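Litach 자동화연구센터 공식 계정입니다. 2월 공개 시연의 주요 내용을 차례로 안내드립니다. (1/6)

이번 시연의 주제는 양팔 로봇을 이용한 회로기판 배선 작업입니다. 커넥터가 달린 가는 전선 묶음은 형태가 일정하지 않아 자동화가 까다로운 대상으로 꼽힙니다. 작업대에는 녹색 기판을 올려 두고 그 양쪽에 그리퍼를 배치하였습니다. (2/6)

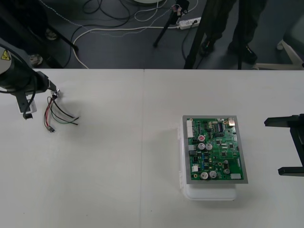
시연은 오전과 오후 2회로 나누어 진행하였으며, 회당 소요 시간은 60분입니다. 사전 신청을 통해 모두 50명의 관람객을 모셨습니다. 협력사 Vanent와 Ogura의 실무진도 참석하여 공정 적용 조건에 관한 의견을 주셨습니다. (3/6)

질의응답에서는 커넥터의 방향 판별과 삽입 시 힘 제어에 관한 질문이 많았습니다. 당 센터는 손목부 카메라의 영상을 활용하여 플러그와 소켓의 위치를 맞추는 방식을 연구하고 있습니다. 기판 위 부품 간격이 좁은 만큼 접근 경로의 설정도 중요한 과제입니다. (4/6)

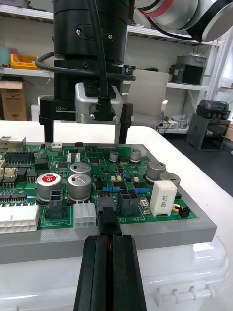
전선의 처짐과 꼬임에 대한 대응은 Dastosance 과제의 다음 단계에서 다룰 예정입니다. 관람객께서 제출하신 설문 의견은 과제 계획에 반영하겠습니다. 현장에서 답변드리지 못한 질문에는 전자우편으로 개별 회신드리고 있습니다. (5/6)

발표 자료는 센터 누리집 자료실에서 내려받으실 수 있습니다. 단체 견학을 희망하시는 기관은 누리집의 견학 신청서를 작성하여 제출해 주시기 바랍니다. 참석해 주신 모든 분께 감사드립니다. (6/6)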